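Sealed Concrete Floors: Curing, Joints and First-Year Maintenance

April 13, 2023

Several members have written in since the last issue with questions on newly poured or newly sealed workshop floors. Most concern the same few points: when a sealer may go down, what to do with the joints, and why a floor that looked uniform in its first month does not look uniform in its tenth. The notes that follow are drawn from slabs in Narnville and Horkthorpe and apply to interior ground-bearing slabs in light industrial use. They do not cover suspended floors, freezer rooms or exterior paving. 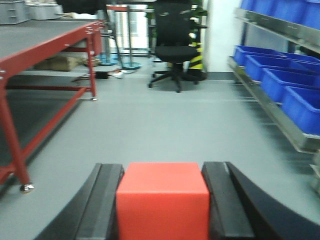
Photo: Valdis Strazds

Moisture before sealing

A slab that is dry to the touch may still be releasing vapor. Film-forming sealers and epoxy coatings trap that vapor and fail by blistering, usually in the first warm season. Penetrating sealers tolerate more moisture but react unevenly where the surface is damp, and the result is a mottled finish that cannot be polished out.

The plastic sheet test is cheap and still widely used, but it reports only on the top of the slab. In-slab humidity probes give a better reading. Drill to 40 percent of slab depth where the slab dries from one side only, sleeve the hole, cap it, and leave it to settle before taking a figure. Readings taken on the day of drilling should be thrown out. The building should be at its normal service temperature during the test, with doors and vents as they will be in use.

The Horkthorpe slab was tested in a heated building with the dock doors shut, passed, and was coated. The heating was then turned off over the summer. By July the coating had lifted along the north wall, where the vapor barrier had been lapped short. The repair took longer than the original coating work.

Joints

Contraction joints are cut to control where the concrete cracks as it shrinks. They will go on opening for a year or more. Filling them too early means the filler splits down the middle or pulls away from one side. Where the schedule allows, wait. Where it does not, fill them and put a second visit in the contract.

Filler for joints crossed by hard-wheeled carts should be semi-rigid and installed full depth, without backer rod. Soft sealants are suitable for perimeter isolation joints and nowhere else on a trafficked floor. The edge of a joint filled with soft sealant has no support, and spalling starts at the corners where wheels turn.

Filler should be left slightly proud and shaved flush after it sets. Shaving on the same day gives a clean line. Shaving the following week tends to tear the material.

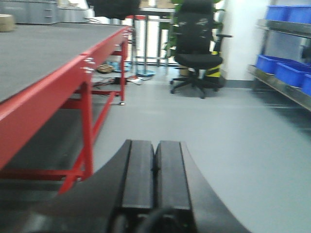 Grinding and densifying have an order, and it is worth putting in writing for the contractor. Densifier applied before the first grinding pass is largely removed by that pass. On most slabs it should go down after the initial metal-bond passes and before the finer resin passes. At Narnville the floor was taken to 800 grit, which gives a moderate sheen and is easily cleaned. Going beyond that adds cost and shows scratches sooner. Slip resistance should be measured on the finished floor, both clean and with whatever liquid is likely to be spilled on it.

Dulling in traffic lanes

Members have asked whether dull lanes mean the sealer has worn through. Sometimes they do. More often the cause is residue from cleaning product, mixed too strong and not picked up. Put a few drops of clean water on the dull area and on a sound area next to it. If the water beads on both, the sealer is intact and the lane needs a thorough rinse. If the water darkens the concrete in the lane only, the protection is gone and the lane should be resealed.

Use a neutral cleaner. Acidic descalers etch the surface and should not be stored near the floor machine. Citrus degreasers are acceptable for spot treatment if rinsed at once. Replace scrubber pads before they load up with grit. A loaded pad does more damage in one shift than foot traffic does in a season.

Adomaitis has moved from string mops to an auto scrubber with a white pad and reports less streaking. The first tank of water was changed after 1,000 square feet and came out dark, so they now change it at 70 percent of the rated coverage.

Records

Keep the mix ticket, the pour date, the joint layout, moisture readings with probe positions, and the name and batch of each product applied. A patch or reseal done without this information is guesswork, and suppliers will generally not discuss a claim without it. Drorkel keeps its floor records in a sleeve inside the electrical room door, which has survived two changes of manager.

Corrections to the joint filler table in the previous issue: the columns for cure time and return to traffic were swapped. A corrected table is available from the office on request.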